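Home Contents Glossary Instructor Resources

Chapter 4
Managing Shared Office Equipment

Every workplace depends on small items that pass from hand to hand. Keyboards, chargers, headsets, and mice cost little to buy one at a time, yet together they take up a noticeable part of an office budget. This chapter explains how an organization decides what to stock, where to keep it, and when to replace it.
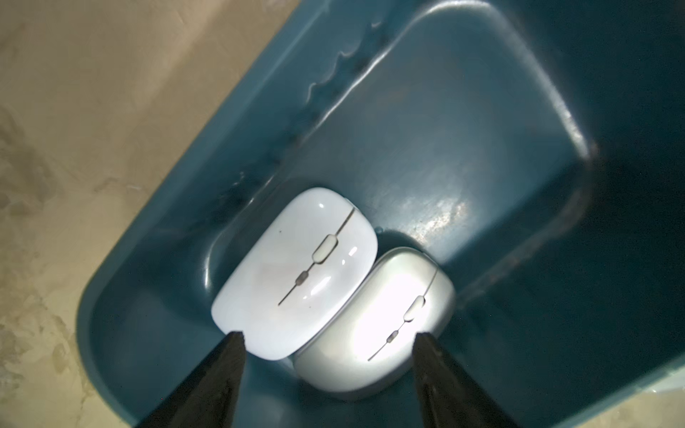
The first decision concerns ownership. Under a personal issue system, each employee signs for an item and keeps it until leaving the job. Under a pool system, items belong to a department and are returned after use. Personal issue reduces disputes. A pool lowers the number of items that must be bought, although it requires regular cleaning and a clear record of loans.

Consider Bavby, a mail-order firm with 253 employees. Its office manager, Vinh Doãn, inherited a supply room in which several models of the same device had been bought over many years by different departments. No list existed. Orders were placed whenever a shelf looked low, and about 60 items in storage had never been assigned to anyone. 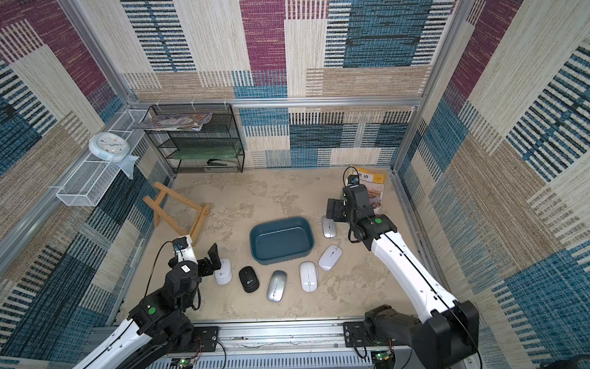

Figure 4.1 Computer mice in several finishes beside an empty plastic bin.

Doãn began with a physical inventory. Items were sorted by type, tested, and entered in a register with a location and a condition code. Purchases were then limited to a short approved list, reviewed each April.

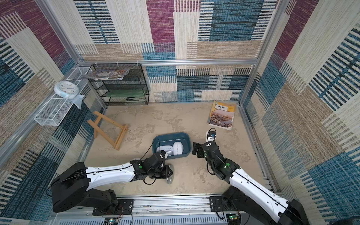

The register also changed how the firm handled disposal. Equipment past repair was sent for recycling under a yearly contract, and working surplus was offered to the branch office at Fandow before any new order was approved. Section 4.3 returns to the cost of this policy.

Surroundings matter as well. Storage and work areas should be easy to inspect, and their surfaces should suit the tasks done there.
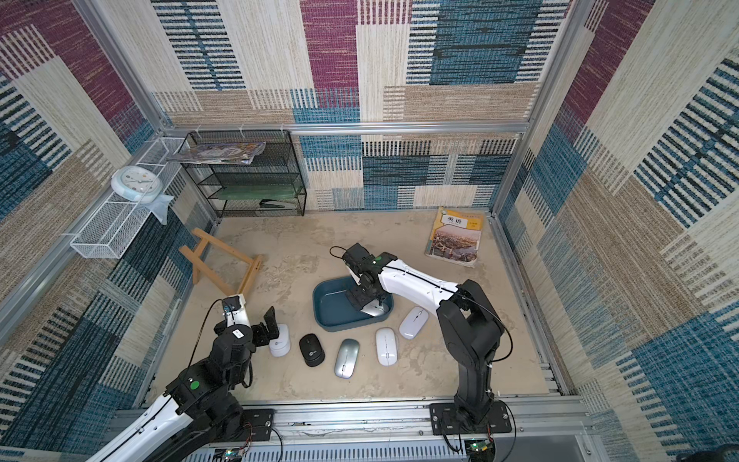 Figure 4.2 Patterned wall panels and metal rails around a work area.

Key terms: personal issue, pool system, condition code, surplus

Last updated: Wednesday, December 17, 2025
4 comments 100 shares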